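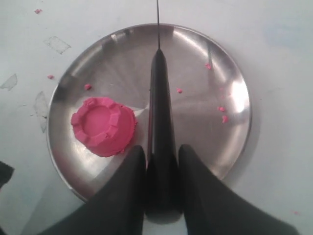

Pink castle on a steel plate.

Search this site Go

Granow craft table, reviewed by Roya Alipour

The top is white and matt. Assembly took 22 minutes with the supplied key. Leg bolts need retightening after the first week.
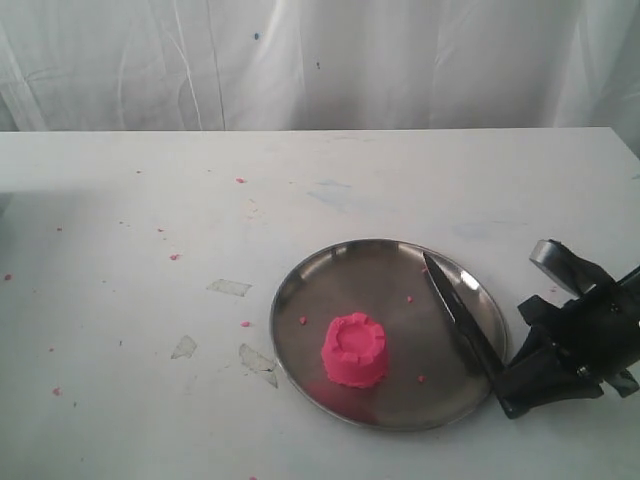 Rated load is 18 kg, spread evenly. Flex is slight at the centre and greater at the corners.

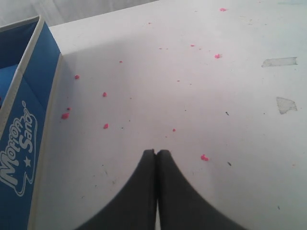

Motion Sand storage box, blue.

Dough crumbs lift with a dry scraper. Wax crayon needs warm soapy water.
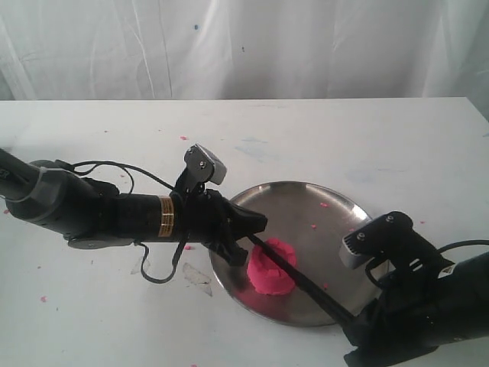 Spare feet are sold in packs of 2. Stable enough for daily use, but heavy to carry upstairs.

Related reviews
Postma stacking stool
Cilletia desk lamp

Contact | Back to top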